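3.2 Play materials and table layout

The play set was put together from three sources. The pan, the spatula and the colander came from a Plovel starter box; the plates, cups and play food were bought loose from Laltunum; the toaster oven was a single item by Bemov. All pieces were washed before first use and checked for chips and sharp edges by the second author. Pieces that failed the check were replaced from the same source, so that colour and size stayed the same across the study.

The choice of items follows Bhattacharjee's grouping of kitchen play objects into vessels, tools, foods and appliances. A layout was accepted only if it held at least one item from each group. We added a further rule, agreed after the pilot, that at least one food should be placed inside a vessel at the start. In the pilot, children who met a fully sorted table tended to name the items one after another and then stop, whereas a bottle left in a bowl or a strawberry left in a pan drew longer turns of talk. The rule is a practical one and we make no claim for it beyond this set.

Each layout was prepared on a white tabletop and recorded from overhead before the session began. Four layouts were used in all. Figure 2 gives the second, referred to below as the colander layout. 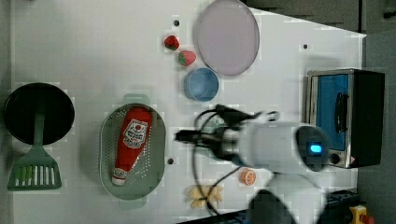
Figure 2. The colander layout. Vessels: frying pan, colander, plate, cup. Tool: slotted spatula. Foods: ketchup bottle (placed in the colander), two strawberries. Appliance: toaster oven.

Scale was not held constant between items. Foods, vessels and appliances were not matched to one common scale, as is usual in sets of this kind. Earlier work has treated such mismatch as a flaw in the materials. We did not correct for it, on the grounds that the children had met similar mismatches in their own toys and none of them remarked on it during the pilot. Colour was treated with more care. Since the strawberries and the bottle are both red, a request for "the red one" is unclear in this layout, and such requests were coded as open unless the child also pointed or gave a second word.

Placement was fixed for the large items and free for the small ones. The pan was always set to the left and the oven to the right, with the colander between them. The spatula was laid across the pan with its handle over the centre, so that it had to be lifted before the pan could be used — a step that we coded separately from the use of the pan itself. The cup was set touching the rim of the plate. Pairs that touch at the start were counted as one group when the spread of the layout was worked out, and a food inside a vessel was counted with that vessel.

3.3 Coding of item moves

A move was coded when an item left its starting place and came to rest elsewhere on the table, or in or on another item. Sliding an item without a change of neighbour was not coded. Across the four layouts this gave 612 moves, of which 246 ended with a food in or on a vessel. Moves were coded by Shafiq Miah from the session recordings, and a second coder worked through one layout in full. Disagreements were settled by discussion. Most of them concerned the spatula, where it was hard to say whether a child had put it down on the pan or had simply let go of it.

Opening and closing the oven was logged but left out of the move count. Where a food was put inside and the door was then shut, the move was coded at the point of release and the door action was entered on its own line.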